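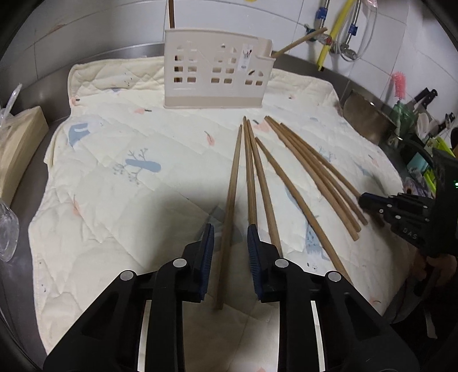
*Chopstick sorting, wrist view. Left gripper open over a close-set pair; seven on the mat, two in the holder.*

Grasp selection on thin parallel objects, planner build 43. Notes by Thulani Zulu, Skillon, 28 September 2019.

The perception side has three stages: segmentation, axis fitting and grasp ranking. Segmentation runs on each wrist stream separately. Axis fitting reduces every stick to a line with a thick end and a thin end, and the ranker works only on those lines plus the pad geometry. Nothing downstream sees pixels.

**Close pairs.** Two sticks lying nearly side by side come out of segmentation as one wide blob. Until build 30 the fitter put a single axis down the middle and the ranker scored it highly, so the fingers closed on both. The fitter now tests blob width against the expected taper and splits when the residual is too large. The split costs one extra pass.

**Bundles.** The three parallel sticks on the right are the harder case. The ranker prefers an outer stick, approached from the open side, and marks the inner one as blocked until a neighbor is gone. Blocked sticks stay in the queue with their last pose.

**Background.** The printed mat matters more than we expected. Pale branch patterns and quilt stitching both produce short straight edges, and the old edge detector turned them into candidates. We retrained on 3297 labeled crops from the Zellik bench and dropped any candidate with no thick end. The diamond grid no longer shows up in the candidate list. Wrinkles at the mat edge sometimes do.

**Two arms, one cluster.** Tips that meet near the middle give both grippers a claim on the same space. The Trasudus scheduler reserves a swept volume per grasp and makes the second request wait. Its timeout is 2 seconds – too short when the first grasp is re-planned, and still open as a ticket.

**Holder.** Insertion uses a fixed pose for the rim and ignores the cutouts in the front wall. Sticks already standing in the holder are modeled as cylinders, leaning ones included.

Config files are in the Brzozowska branch, under `grasp/thin`.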